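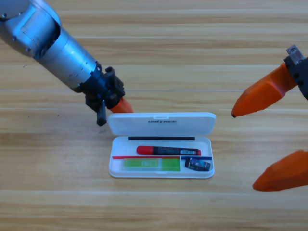 Home | Our Kitchen | Events | Supporters | Contact

Londari Supper Room - progress report to the Provley Fund, for the period to December

Dear all,

First of all, thank you for your patience with this one. I had meant to get it to you before the party bookings began, and then the party bookings began! I've tried to follow the same order as last time, so you can lay the two side by side if that helps.

When you agreed to back us, we were a small restaurant with a good cook, a tired oven and a dining room that sat empty at lunchtime. Your grant was meant to do two things: pay for the kitchen work, and let us open at midday with a set lunch that people on our side of town could afford. I'm very glad to say both have happened, although the kitchen took longer than I promised you (the extraction hood arrived with the wrong fittings and had to go back, and we lost most of a month to that).

We served 1398 set lunches in the period. The room seats 49 when the long table is out, and on the busier days we fill it and have people waiting by the coats. Quiet days are still quiet, I won't pretend otherwise, and wet weather hits us hard as we depend so much on people walking over from the market. The lentil and coconut soup has been the great favourite, and the fish stew does well too, once people have been talked into trying it.

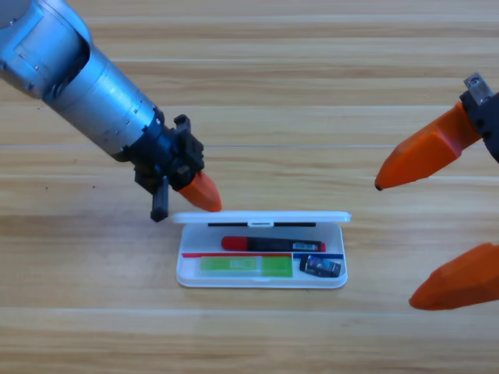 Staffing has been the happiest part of all this. We now have eight people on the rota, counting the evening team, and two of them came to us as trainees under your scheme. Both have finished their food hygiene certificates and one has started running the pastry section on her own in the mornings - her cardamom buns are gone by eleven and I've had to ask the staff to stop buying them before the customers get in.

On money, the kitchen came in slightly over and we made up the difference from evening takings. Vegetables from Mwakyusa have gone up twice, and I did look at other suppliers, but the quality is so good and they deliver early enough for the lunch prep, so we've stayed put and trimmed the menu from five mains to four. The full accounts are going to your office separately, with the invoices from Stekard for the oven and the hood.

A few things are still to do. The side door needs a proper ramp, and we're waiting on the landlord's written agreement before the builder will give us a start date. I'd also like to try a Sunday-style roast lunch for larger families in the new year, with a children's price, and would be grateful for a chat about whether any of the unspent training money might go towards it.

Do please come and eat with us if you're passing. Lunch runs from noon until half past two, and I'm nearly always about.

With warmest thanks from all of us,

Faraji Magesa
Manager, Londari Supper Room

8 shares | 2 comments

Related
Set lunch menu for the winter
Book the long table for a party
Training places in our kitchen
Our last report to the Provley Fund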